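Sink Corner: Do You Really Need a Different Spray for Everything?

Every spring somebody forwards me a list of the cleaning products a "properly kept" bathroom is supposed to have. This March it was Rekha Vishwakarma, who I think meant it kindly. The list ran to two pages. It had one spray for the faucet, one for the basin, one for the counter around the basin, and a fourth to take off whatever the first three left behind.

I don't buy it. I have cleaned my own sink for a long time with a spray bottle, a rag and some dish soap, and I have yet to hear a good case for the other stuff. Still, I said I'd give it a fair try, so I picked up the Brurnetti three-step kit at the Habte store in Butville and used it as directed for 60 days. It came with 6 cloths, each with its own colored edge. By the second week the colors meant nothing because they had all been through the wash together and ended up in the same drawer.

My results, such as they are: the faucet was shiny right after I wiped it and spotted again by dinner. Same as before. The basin was clean. Same as before. The counter smelled like a fake lemon, which was new.

Jouko Niskanen says I have soft water and no business judging. Fair enough. He swears by the second step for lime around the base of the spout, and his sink does look good. He also wipes his down every night before bed, so I would like to see him skip that for a month and then tell me about the second step.
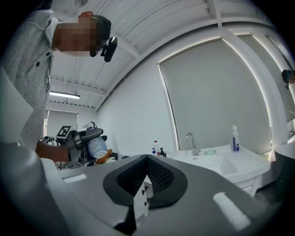
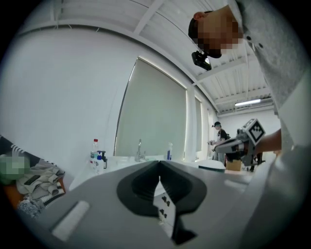
Does it matter what order you clean a bathroom counter in?

Start by taking everything off it, then do the counter, then the faucet, and leave the basin for last, when the dirt and suds can go straight down the drain. The order matters more than the brand on the bottle. If you spray around the soap and the hand lotion, you end up with a clean counter and a ring under each thing that sat on it.

Ayantu Workneh wrote in to ask about vinegar, which half the internet recommends for everything. It does work on lime. It is also an acid, and I'd keep it away from marble and other natural stone. Don't mix it with bleach, ever. Whatever you use, read the label, even the dull part on the back.

Selamawit Wako sent a longer note about bar soap. She wants to know why anyone still keeps a bar by the sink when the dish turns to mush. I keep one. A bar lasts me longer than a pump, and a dish with a few holes in it takes care of most of the mush. If yours has a flat bottom, tip it out when you wipe the counter. I have seen a "self-draining soap system" from Nusa advertised for this, and as far as I can tell from the ad it is a dish with a slope.

One more gripe, about small bottles. Travel sizes, hotel sizes, the sample that came with something else. They collect behind the faucet and they get sticky, and then people buy a little rack to hold them. Try using them up before you buy the rack. If you open one and don't like the smell, out it goes.

I'll finish the Brurnetti kit, as I paid for it. Mitiku Tsegaye has asked for whatever is left of step three, and he can pick it up any Saturday after ten.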